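Capítulo 4
Palancas, pivotes y otras máquinas simples

Borrador para el curso, abril no, versión de agosto. Faltan los ejercicios finales.

Empezamos por lo de siempre: una barra, un punto de apoyo, dos fuerzas. Con eso se levanta una piedra, se parte una nuez, se abre una lata de pintura. Arquímedes ya lo sabía. La ley cabe en un renglón: potencia por su brazo igual a resistencia por el suyo. Apuntarla ahora, que sale en todo el capítulo.

Tres géneros, según qué queda en medio. Primer género: el apoyo (balancín, tijera, alicate). Segundo: la resistencia (carretilla, cascanueces). Tercero: la potencia (pinza de depilar, caña de pescar, el antebrazo). El tercer género pierde fuerza y gana recorrido, y mucha gente lo da por inútil en el exámen. No lo es. Sin él no hay forma de escribir a mano.

Daryna Moroz, que revisó este capítulo, insiste en que el alumno dibuje siempre los brazos antes de calcular nada. De acuerdo. Un brazo se mide en perpendicular a la fuerza, no a lo largo de la barra — el error más repetido en los cuadernos de Suro, curso tras curso.

Cuando dos palancas trabajan enfrentadas tenemos una pinza. Cada brazo gira sobre su pivote y el hueco entre ambos se abre o se cierra. Pivotes, tornillos, pasadores: da igual el nombre, la función es dejar girar y no dejar desplazarse.

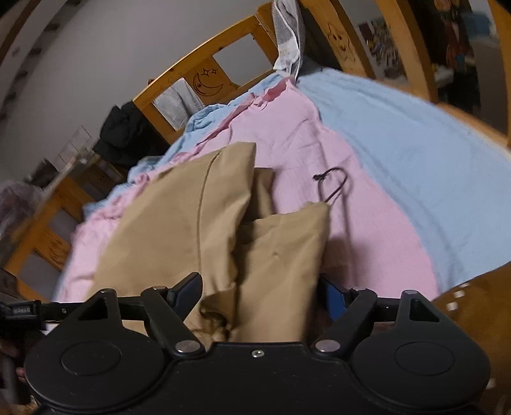

4.1 El momento de una fuerza

Momento: fuerza por distancia al eje. Unidad, el newton metro. Signo positivo si gira en contra de las agujas del reloj, negativo si va a favor. Es un convenio, pero hay que mantenerlo hasta el final del problema.

Ejemplo. Una puerta, bisagra a la izquierda, empujamos a 3 palmos del eje. Luego a uno. En el segundo caso hace falta el triple de fuerza para el mismo giro. Probarlo en casa — con cuidado de los dedos.

Equilibrio: la suma de momentos vale cero. Tambien la suma de fuerzas, pero eso lo dejamos para el apartado 4.2, con la balanza romana y el problema del saco de 197 newtons.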